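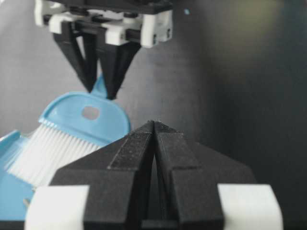
Seltus is the planning layer that sits between a perception module and two arm controllers. It takes object poses and a task graph and returns timed trajectories for both arms. Most support questions concern close work, where two grippers share a small volume around one object. With a light blue hand brush next to its dustpan, and one gripper's fingertips close together just above the brush, the planner has little free space and both tools count as obstacles to each other.

Why does the planner reject a grasp that looks reachable?
Usually the padding is too large. The default is 9 mm on every finger link. Set pair_padding for the two tool frames only — leave the global value alone.

Does Seltus need a mesh for every object?
No. A fitted primitive is enough for transport. For grasping, use a mesh or a Virmont point cloud. Bristles give poor depth returns, so mask them and fit to the rigid back.

How often is the collision check run?
At 200 Hz during execution. The offline check samples by joint distance, not time.

What happens if one arm stalls?
The other holds position at the next sync point. If the stall lasts longer than 90 ms, both arms go to hold and the task graph is marked paused. Call resume() after clearing the fault.

Can I replay a failed plan?
Yes. Open the log in Skjelbred and select the failed node. Logs written before the Jastasel format change must be converted first.

Are both arms required to use the same controller?
No, but their clocks must be synchronized. Seltus refuses to start if the offset is above the limit in sync.conf.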